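# Site visit: Durnirano household manipulation lab, September 2026

Notes for people who asked whether any of this is close to being useful at home or behind a shop counter.
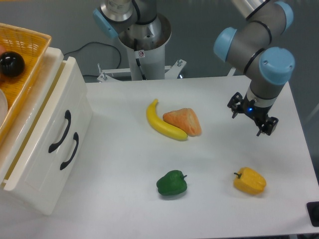

Durnirano rents the upper floor of a former print shop and opens it to outside visitors twice a year. I went in May, when most of the stations were being rewired, and went back this month to see them running. The visit lasted a full afternoon. Ilse Vogler, who runs the test program, did the tour and answered most of the questions. Floor Wouters from Prurness, the firm that pays for part of the work and sells fixtures to small grocers, joined for the second half.

## What they are testing

The task family is called "clear and stow." Items lie on a table, and a two-arm setup has to put each one where it belongs: a drawer, a basket, or a marked area of the tabletop. The produce is artificial. Vogler prefers it for repeatability, and a plastic pepper can be dropped all week without changing shape. The drawback is obvious to anyone who has handled a ripe banana. Grip force on a rigid copy says very little about grip force on the real thing, and she agreed with that before I had finished the sentence.

The objects are picked for their shapes. A banana has an inner curve, and if another item is resting in that curve, a two-fingered gripper coming straight down has to choose its angle carefully or it will move both. A bell pepper on its side is easier to see than to hold, as the lobes give the fingers uneven contact. A bread roll with a flattened outline is low enough that the fingertips come close to the table. Set a banana against a roll and leave two peppers with space between them, and you have an easy half and a hard half in one layout.

## What I saw run

The standard trial is a reset layout, a spoken or typed instruction, and a time limit of 30 minutes for the whole batch. I watched 6 trials start to finish.

- The isolated peppers were picked cleanly in every trial. Approach from above, close, lift, carry, release. Slow, but I would not call it hesitant.
- The banana and roll were less reliable. In 2 of the trials the arm pushed the roll a few inches before it got hold of anything. It recovered both times by looking again and replanning. A person would have slid the roll aside with a knuckle and never noticed doing it.
- Drawers went better than I expected. The curved handles give the fingers something to hook, and the software pulls along an arc that adjusts to resistance. Closing is done with a push from the closed fingers.
- Basket placement was good when the basket was sparse. With several things already in it, the arm released from higher up and let the item find its own place. Fine for a toy ball, poor for fruit.

The speed is the main disappointment. I timed nothing formally, but a child told to tidy the same table would have finished and left the room.

## Questions and answers

I asked what fails most often. Vogler said contact between neighboring objects, by a wide margin, followed by reflections on glossy surfaces. The lab's log stands at 2,970 trials on this station, and she let me scroll through the failure notes. They are short and blunt. "Pushed roll." "Pushed roll." "Closed on air." "Drawer not fully shut, said it was."

The last category interested me more than the others. A machine that leaves a drawer open is a nuisance. One that reports the drawer closed when it is not needs somebody walking behind it, and the labor saving is gone. They have added a second look after each drawer action, which costs time on every trial.

Wouters was asked about shops. Prurness wants end-of-day clearing of produce displays: take the loose stock off, sort it into trays, leave the surface empty for wiping. Her view is that this is nearer than home use, for dull reasons. The shelf is the same height every night, the store is closed, and the machine has hours to do it. She would accept the current speed. She would not accept the current handling of crowded items, and real displays are crowded by design.

For homes, neither of them gave a date, and I stopped asking.

## Comparison with Buschmann

For reference, I saw the Buschmann demonstration at the Prinduritz fair earlier in the year. It was faster and looked better from the audience side. The items were spaced out in a grid, though, with no two touching, and there was no drawer. I don't think the two can be ranked against each other. Buschmann showed motion -- Durnirano is showing recovery from mistakes, and that looks worse in front of visitors.

## Practical assessment

Picking separate, firm, medium-sized objects off a plain table: works. Opening and closing a light drawer with a graspable handle: works most of the time. Separating objects that touch: works eventually, with some shoving. Soft or bruisable goods: untested here, and I would want to see that before anyone writes a purchase order.

I would also like to see a table that is not white and a wall that is not plain gray. Vogler said patterned surfaces are on the schedule for the winter block, along with real bread. Fruit comes after that.

Visits are by request through the lab's front office. Wear flat shoes, as the stairs are steep and the elevator is reserved for equipment. There is coffee on the landing. The next open afternoon had not been set when I left.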